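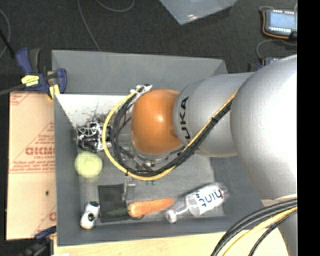
3.2 Contents of the bins

Figure 4. A grey bin with sloping sides, holding a small mixed set of objects.

Household storage was studied at Stuston and Jultunby in June. Each of the 18 bins was given a mixed set of small goods, and the sets were drawn up by Halim and Dursun from lists kept by the households. The set in Figure 4 includes a pale yellow-green ball and a flat black rectangular item – two shapes that share little when space is short. A shiny, chrome-like object lies against the side of the bin, next to the ball.

Round items were recorded separately from flat ones, following the Lubis scheme. Where an object fitted neither class, as with open or tangled forms, it was entered as irregular and its longest side was measured. Wear to the bin floor was noted but not scored. The full lists for both sites are given in Appendix B.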